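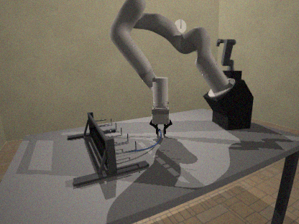
August issue
By the Workshop Notes desk

Can it hang up a cable yet?

Every summer we get the same letter in a dozen different wordings: when is a machine going to do my chores? The vacuuming is more or less handled, the lawn is getting there, and after that the list goes quiet. So this month I want to talk about the job I think tells you the most about where things stand. It's putting a cable back on its rack.

I know how that sounds. But go and do it once, slowly, and watch your own hands. You pick up one end, and the rest of the cable goes wherever it likes. You swing it a little to get the slack moving your way. You feel it catch on a peg and you back off before you've even thought about it. Then you drape it, let go, and it stays (or it slides off and you say a word and do it again). A kid of six can manage it. A robot arm that can set down an engine part within a hair of where it belongs can still make a complete mess of it.

The trouble is that a cable has no shape of its own. A mug is a mug whichever way you grab it. A cable is a different object every time you touch it, and the half you aren't holding is the half that gets you in trouble. Laundry is like this too, and so are garden hoses, bread dough and fitted sheets. Once you start looking, a depressing amount of housework is made of floppy things!

Which is why I've been so happy following the people at Velluvar, a small outfit that does almost nothing except practice this kind of handling. Most of their work happens in simulation. They build the arm, the table, the rack and the cable in software, press go, and let the thing try and fail all night without wearing out a single real part. Their project is called Tveit, and the task at its center couldn't be plainer: one arm, one thin blue cable, one rack with pegs on it. Get the cable onto the pegs.

Over the spring they ran the task 4,000 times with the same settings, and the arm finished with the cable hung properly in 3,147 of those runs. I think that's a wonderful number. Two years ago their write-ups were mostly pictures of cables on the floor. It also means that better than one try in five went wrong, and if your dishwasher left one plate in five dirty you'd take it back to the store. Both of those things are true, and I find I can hold them together pretty cheerfully.

What I liked best in their notes was the part about the misses. In 463 of them the arm let go too early, with the cable touching a peg but not over it. The other failures were a mixed bag: cable looped around the wrong peg, cable pinched against the table, and a handful where the arm pulled so far that the whole length slipped off the other side. If you've ever hung Christmas lights you have personally made every one of these mistakes. I have, and on a ladder.

Timing is the other thing. A good run takes the arm around a minute. I tried it with a phone charger and a coat hook on Sunday and was done before I could look at the clock. Speed matters less than people think, though. I don't care if a machine takes all afternoon to fold the towels, as long as I'm out of the house and the towels are folded when I come back. Slow and dependable would be plenty for me.

Now for the real world, where it gets harder. A simulated cable bends by the rules it was given. The one behind your TV has been coiled up since the last move, it has a memory of every bend, and it's dusty, and the plug is heavier than you'd expect. Velluvar's answer is to keep changing the simulated cable -- stiffer, limper, longer, slicker -- so that the arm never gets too comfortable with one of them. The same goes for the light and for where the rack stands. The hope is that an arm that has put up with all that will shrug at whatever you hand it. They've started trying it on real hardware and say they'd like more months at it before quoting any results. Fair enough.

The first place you'll see any of this is probably a shop floor. Kernell, which builds wiring bundles for farm equipment, has a person at each bench whose shift includes lifting finished bundles onto pegs so the next bench can grab them. It's dull and hard on the shoulders, and the rack is always in the same spot, at the same height, with the same parts going on it. That's about the friendliest setup a robot could ask for. Kernell is planning a trial with a single bench and a person working right alongside, which sounds to me like the right size to start.

Homes will come later, and I think quite a bit later. Skevulo, the other company readers keep asking me about, has been showing a kitchen helper that can load cups and wipe a counter. I've watched the long version of the demo twice and it's a treat, especially the wiping. But the counter was clear and the cups were all alike. My counter has a toaster, a pile of mail, a charging cord running through the pile of mail, and on most days a cat. Somebody has to move the cord first, and we're right back to cables.

So where does that leave the chore list? My own scorecard, for what it's worth. Floors: yes, with supervision. Dishes: the machine we've had for decades is still the best robot in the house. Picking up hard things and putting them in a bin: very nearly. Folding shirts: in a lab, with a patient audience. Hanging up a cable: most of the time, in simulation, and getting better fast enough that I've started reading failure reports with my morning coffee.

If you'd like to try the home version, take a cable as long as you are tall and hang it over two hooks using a pair of kitchen tongs, one hand only. No steadying it with your elbow. Then try it with one eye shut. Write in and tell me how many tries it took, and what you hung. I'll print the best ones next time, along with the answers I owe several of you about window-washing machines, and a note on gutter cleaners if I can get up to the gutter.

14 comments | 38 shares

Contact the newsletter | Copyright Workshop Notes | Back to top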